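Inventory

Rehema Shirima took the night inventory at Bakthorpe because the form required two signatures and only one other person was in the building. The other person was Peiyu Gu, who had held the Parnel lease for 11 years and was giving it up in the morning.

The procedure was simple. Each item was named aloud, written down and assigned to one of two columns, Keep or Leave. They began in the hall at nine. By midnight they had reached line 176, a coat hook.

"Leave," said Peiyu.

"It was your brother's."

"It's screwed to the wall."

Rehema wrote Leave. The study was last. Peiyu had put it off twice, once for tea and once to check a window that was already shut. She switched on the lamp and stood with her hand on the back of the chair.

"Desk," she said. "Light wood. Curved edge. Leave."

"And what's on it?" 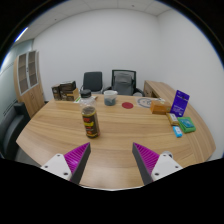 "Bottle, plastic, black cap," said Peiyu. "Part full. Cup. One red disc, flat."

"What is the disc for?"

"He never said."

Rehema held the pen over the form. The columns were narrow and did not allow for remarks — she had complained about this to Lucía Arrieta in November, without result.

"Keep or leave?"

Peiyu turned off the lamp, then turned it on again.

"Put the disc under Keep," she said. "Then read me back the coat hook."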